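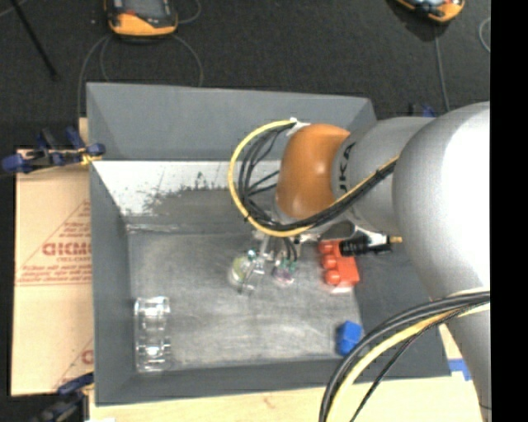
Sullard Open-Top Bin, Gray

The Sullard is a large open bin for loose parts, bagged goods and mixed items that need to be reached from above. The side walls slope inward to a flat floor, so small pieces slide toward the middle and don't collect along the edges. There is no lid and no inner divider.

Wekley sells the bin as a single unit or in sets of 3. Stock color is gray. Other colors are made to order, with a minimum of 50 bins.

Floor and walls

The floor has a matte finish. It will scuff and pick up fine scratches with daily use, mostly where items are dropped in or dragged. This is surface wear and doesn't affect the strength of the bin. Bins with a crack or a split corner should be taken out of service.

Placement

Set the bin on a level stand or bench that supports the whole base. Do not hang it by the walls. Leave 11 inches clear on at least one side for lifting it out. If cables or hoses run over a wall, fit the Zivex edge strip (sold separately) to keep the rim from wearing.

Cleaning

Empty the bin and wipe it with warm water and mild soap. A soft brush works for dust in the corners. Do not use steel wool or scouring powder - both leave marks that hold dirt. Dry it before refilling.

What's in the box

One bin
One label holder
Care sheet

Accessories

Zivex edge strip
Vasiliu bench stand, fixed height
Vasiliu bench stand, adjustable
Replacement label holders, pack of 5

Shipping and returns

Single bins ship in a carton. Sets ship nested on a pallet, and a dock or lift gate is needed for delivery. Unused bins can be returned within 50 days. Made-to-order colors can't be returned.

Page updated August 11, 2023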